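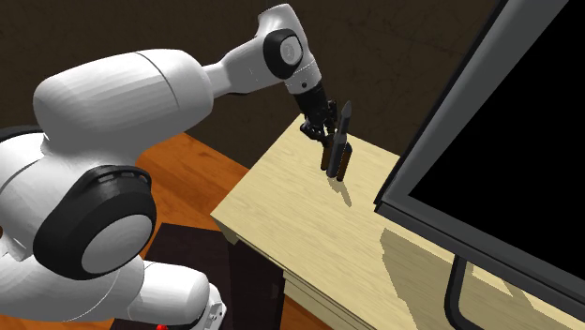

Nimach Two-Drawer Desk Review

I bought the Nimach desk in May to replace a folding table I had been using for five years. I work from home most of the week, and I wanted something that would not shake every time I typed. This review covers the two-drawer version in the pale wood finish. There is also a version with no drawers, which I have not tried.

Delivery and assembly

The desk came in two boxes. The heavier one holds the top and needs two people to get up a flight of stairs. The hardware is packed in small bags with numbers that match the steps in the booklet. The drawings are clear enough, except for the page on the drawer runners, where the left and right parts look the same. I put mine on backward and had to take them off again.

Plan on an evening. I started at 6 p.m. and finished a little before nine, with a break for dinner. The kit includes a hex key, but you will need your own screwdriver.

The top

The top is the best part of this desk. It has a smooth, low-sheen surface that does not throw glare back at you from a window. Pen marks came off with a damp cloth. Coffee left overnight did leave a faint ring, and I have not been able to get it out. I use a coaster now.

It is deep enough for a monitor with a keyboard in front and room for a notebook. My old table made me pick one or the other. The front edge is slightly rounded, and my wrists have been fine with it – the folding table had a hard lip that left a line on my arms by lunch.

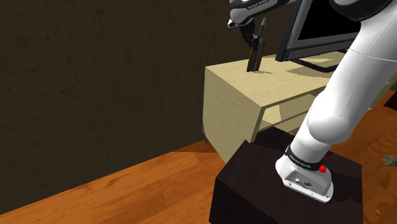 A pale desktop in use.

Drawers

The drawers are shallow. They hold pens, chargers, mail and a thin laptop, but not a stack of folders. They slide well when they are lightly loaded. When I filled the left one with paper it started to catch at the halfway point, and it still does this if I pull it from one corner. There is no lock on either drawer.

The drawer bottoms are thin and I would not put anything heavy in them.

Stability

With all the bolts tight, the desk does not sway from side to side. There is a little movement from front to back if you lean on it hard. I tightened everything again after two weeks and that helped. The feet can be turned to adjust for an uneven floor, and my floor is uneven, so I used them all.

Compared with others

Before buying I looked at the Albers writing desk and the Grumby Standard. The Albers has better drawers with full runners, but it costs a good deal more and the top is narrower. The Grumby is cheaper. The one I saw in the store had a soft top that was already dented near the front, and I ruled it out for that.

Price and where I got it

I ordered from Jumimero, which had it for less than the other store I checked. The item number on my receipt is 2662. Shipping took about 5 days. One cam lock was missing from the hardware bag, and they mailed a replacement without asking for a photo.

Verdict

I would buy the Nimach again for the top and the steady frame. If you need real storage, look at the Albers or get a separate file cabinet. I ended up doing the second and put it under the right side, where it fits with a couple of inches to spare.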